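The Three-Fold Towel and Other Promises

Reading time: 4 min
Print | E-mail

I have been folding towels the same way since I was old enough to reach the dryer. In half, in half again, put it on the pile. Nothing bad ever came of it. So when the Huverora newsletter landed in my inbox in May with a subject line telling me I'd been "folding against the fiber" my whole life, I rolled my eyes and then, of course, read the entire thing.

Their claim goes like this. A towel folded in thirds the long way, then in thirds again, has no raw edge showing and takes up less shelf. It also supposedly stays fluffier, and I'd love to know how anybody measured that. There's a course, naturally. It has 12 lessons. I did not buy it, but the free lesson was 21 minutes long, and I watched it on a Friday night when I should have been doing something else. Eighteen of those minutes were about how the woman's linen closet makes her feel.

I don't have a linen closet. I have two shelves over the toilet and a basket from Gosling that lost a handle. My guess is that most people who write about towels have more closet than I do.

Anyway, I tried it for a few weeks, mainly so I could complain with some authority.

First problem: thirds are hard. Halves you can do in the dark, corner to corner, done. With thirds you are guessing, and if you guess wrong on the first fold, the second one makes it worse. My bath towels came out as wedges. The cheap ones from Warthorpe were the worst of the bunch because they've never been square to begin with. One side shrank in the wash and the other didn't, and no method is going to fix that.

Second problem: you need a flat surface. The bed is too soft and the top of the washer is where the detergent lives. I ended up using the desk, which meant clearing it first, which meant folding laundry had become a two-part job.

The Kostari people, who sell a plastic folding board, will tell you the board solves all this. The board is also bigger than my shelf. I read a few of the 200 reviews and a good share of them were by people who hadn't used it yet but were excited to.

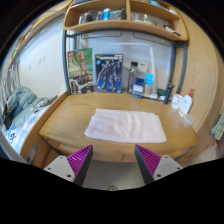
Is folding in thirds worth the trouble for an ordinary bath towel?
Only if your shelf is too shallow for a towel folded in half, and you should measure the shelf before you change anything.

I'll give the method one thing. Hand towels do come out better. They're small enough that you can see what you're doing, and they stand up in the basket without flopping over. I've kept doing those in thirds. The pink one behaves, the gray ones mostly behave.

Fluffier, no. I put a half-folded towel and a third-folded towel on the shelf for a week and then made myself feel them with my eyes shut, and they both felt like towels. If you want a softer towel, use less detergent and skip the fabric softener. That advice is free and doesn't come in lessons.

The big ones have gone back to halves. I still get the newsletter. Last week it was about socks.

2997 views | 12 comments | 21 shares
Print | E-mail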